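Hand-Held Gripper Build, Shop Project Report
Submitted by Brittany Beaulieu
Menamside Shared Workshop, 6/17/18

Purpose

The goal was to build a gripper that a person can carry and use to record how an object is picked up. The recordings are meant for a robot arm that gets the same fingers later. My part was the fingers, the pads and the trigger.

Parts and printing

The finger blocks went through five versions. The first two cracked at the screw holes because I had the layers running the wrong way. Version three was strong enough, but the marker faces were not flat and the tracking jumped. I sanded the faces and glued the patterns on again, which fixed most of it. The filament came from Krasniqi and the screws from the workshop bins.

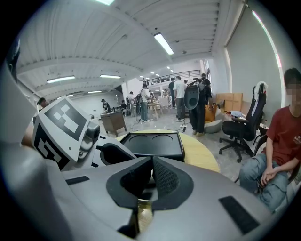 The trigger took longer than the fingers. My first spring was too stiff to hold for a full session, and my hand got tired. A softer spring from Tokus worked better, but then the fingers closed slightly out of line with each other. I added a thin washer on one side and wrote the thickness in the build log.

Testing

We tested on low furniture with ordinary household items. Each person did eight grasps per item, then passed the gripper on. The Grilteck logging software wrote one file per grasp. It stopped saving when a file passed 3,000 lines, so long grasps had to be done again at a faster pace. 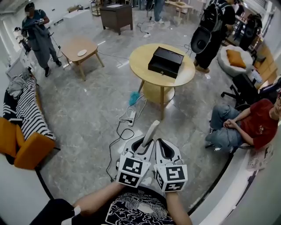 Lighting mattered more than I expected. When glare hit a marker, the software lost it and the finger position froze until the hand turned. Matte paper helped. Cable length was the other problem, and I would plan the outlets before the furniture next time.

Remaining work

The pads still peel at the corners. I plan to try a different glue in August and reprint the trigger with a wider base.

Comments (3)

dmk_prints: What infill did you use on the last finger version?

Brittany Beaulieu: 40 percent, with an extra wall around the screw holes.

rowan77: Same peeling problem on mine. Rough up the plastic before you glue.

Related projects
Spring Tester From Scrap Parts
Printing Flat Marker Faces
Workshop Cable Reel, Second Try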